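Home Diary Projects About Older entries

23rd October
by Tibor Jakab

Long one today, mostly spent inside the grasp planner, and I'm writing this with cold coffee so forgive the rambling. The towel job is still the one eating my evenings. Vurklow (that's our planner, for anyone new) was happy to pick a grasp point on the orange towel, and then it picked a completely different one on the next cycle, and the one after that. Flicker, flicker, flicker. The arm would start toward one fold and then change its mind halfway!

I'd been blaming the segmentation for weeks. So I dumped 328 wrist frames and went through them with the mask drawn on top, and the masks were mostly fine. The trouble is shadows. With the light this strong the gripper throws its own shadow onto the pile, and the depth score drops like there's a crease there. 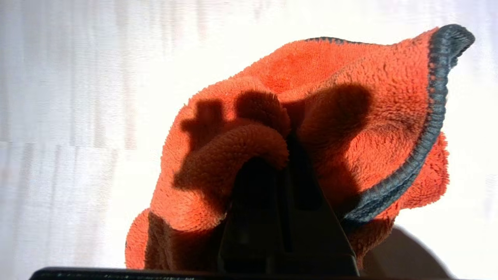 Anyway, I tried the lazy fix first – just keep the old grasp point unless the new one beats it by a decent margin. Six lines of code. Switches went from 72 in a run down to 49, and I was pleased for as long as it took to get to the kitchen and back. Still way too many. Hrnčiar says I should project the finger model into the wrist view and mask out where the shadow ought to land, and I hate that it's a good idea, as it means fixing the light position in the config, and that file is a swamp.

Then there's the head view, which sees the whole counter and doesn't care much about creases. I want the two views to vote. Right now the head view only gives the rough location of the cloth and then gets ignored, a bit of a waste when it has the bottles and the kettle in it too and the motion planner has to stay clear of all that.

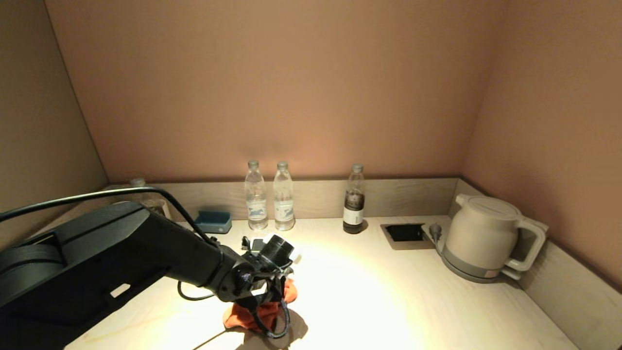 Still to do before November

– Clean up the light settings in the Flarkard config
– Finger mask, first version, no tuning
– Log the grasp score per frame so I can quit squinting at plots
– Ask the Nevanow folks if their replay tool can step backward

Starting with the logging tomorrow, I think.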